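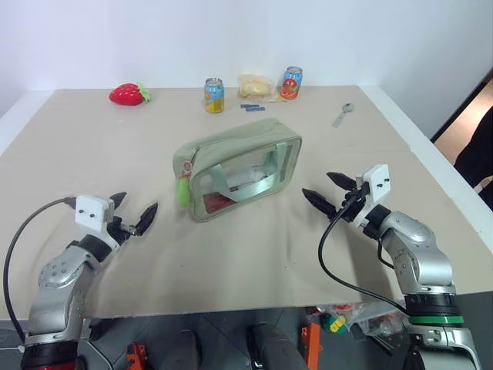 Coleta de demonstrações (robótica)

Coleta de demonstrações é o processo de registro de execuções de uma tarefa por um robô conduzido por uma pessoa, com a finalidade de formar o conjunto de exemplos usado no treinamento de uma política de controle por imitação. Cada execução registrada recebe o nome de episódio. O termo abrange a preparação da estação, a condução do robô, a gravação sincronizada dos sinais e a triagem posterior do material.

Em manipulação bimanual, a coleta é feita normalmente sobre uma mesa, com dois braços e uma ou mais câmeras. Tarefas comuns incluem abrir e fechar estojos com zíper, guardar objetos pequenos em recipientes, dobrar tecidos e passar peças de uma garra para a outra.

Terminologia

Episódio: sequência contínua de observações e ações, do estado inicial ao critério de término.
Operador: pessoa que conduz os braços durante a gravação.
Cena: disposição dos objetos e do fundo no início do episódio.
Objeto-alvo: objeto sobre o qual a tarefa deve ser executada.
Distrator: objeto presente na cena e alheio à tarefa.
Reposição: retorno da cena a um estado inicial válido entre dois episódios.

Métodos de condução

Na teleoperação por braços mestres, o operador move um par de braços de cinemática igual ou semelhante à dos braços seguidores, que reproduzem as posições das juntas. O método preserva a coordenação entre as duas mãos, mas em geral transmite pouca informação de contato. Na condução por controladores manuais, a posição da mão é convertida em posição da garra por cinemática inversa; o custo é menor e as singularidades são mais frequentes. O ensino cinestésico, em que o operador segura o próprio braço do robô, é pouco usado com dois braços — o corpo do operador tende a ocupar o campo das câmeras e a contaminar as observações.

Sinais registrados

O registro mínimo compreende as imagens das câmeras, as posições das juntas, a abertura das garras e os comandos enviados. Velocidades, correntes dos motores e forças no punho são opcionais. Os sinais têm frequências distintas e precisam de uma base de tempo comum. Um atraso constante entre imagem e comando pode ser corrigido depois da gravação; um atraso variável costuma levar ao descarte do episódio.

A câmera de cabeça oferece a visão geral da mesa, com oclusões pelas próprias garras nas fases de contato. Câmeras de punho reduzem o problema em tarefas com peças finas, como puxadores de zíper.

Variação das cenas

Um conjunto gravado com a mesma disposição em todos os episódios tende a produzir uma política dependente de posições absolutas. Por isso o protocolo de coleta define faixas de variação para a posição e a orientação do objeto-alvo, a escolha dos distratores, a cobertura da mesa e a iluminação. Latas, embalagens plásticas, talheres e brinquedos são distratores usuais em cenas domésticas. Objetos transparentes ou deformáveis recebem atenção particular: reflexos em janelas de plástico alteram a aparência do conteúdo, e a forma de um estojo flexível muda a cada contato.

No protocolo Ploketti, adotado na estação de Dustska, cada cena é mantida por 12 episódios antes da troca dos distratores. A orientação do objeto-alvo é sorteada a cada reposição. O conjunto resultante, denominado Gosex, reúne 1523 episódios de manipulação de estojos e sacos, distribuídos em 36 cenas de base e suas variantes.

Triagem e anotação

A triagem separa episódios completos, incompletos e inválidos. São inválidos os que apresentam perda de quadros, colisão entre os braços ou intervenção manual dentro da área de trabalho. Episódios com erro seguido de recuperação são em geral conservados, pois registram estados que uma execução limpa não percorre. A anotação acrescenta uma instrução em linguagem natural e, em alguns conjuntos, os limites temporais das subtarefas.

O descarte de pausas longas é objeto de divergência. A remoção encurta o treinamento e evita que a política aprenda a permanecer parada; pode também eliminar esperas necessárias, como a acomodação de um tecido após ser solto. O guia Sarıgül recomenda cortar apenas as pausas no início e no fim do episódio.

Limitações

A coleta depende do tempo do operador e reproduz seus hábitos. Dois operadores resolvem a mesma tarefa por caminhos diferentes, e a mistura sem identificação produz distribuições de ação multimodais, difíceis para métodos de regressão simples. A fadiga aumenta a duração dos episódios ao longo da sessão; em Dustska as sessões são limitadas a 80 minutos.

Ver também

Aprendizado por imitação
Clonagem comportamental
Manipulação bimanual
Teleoperação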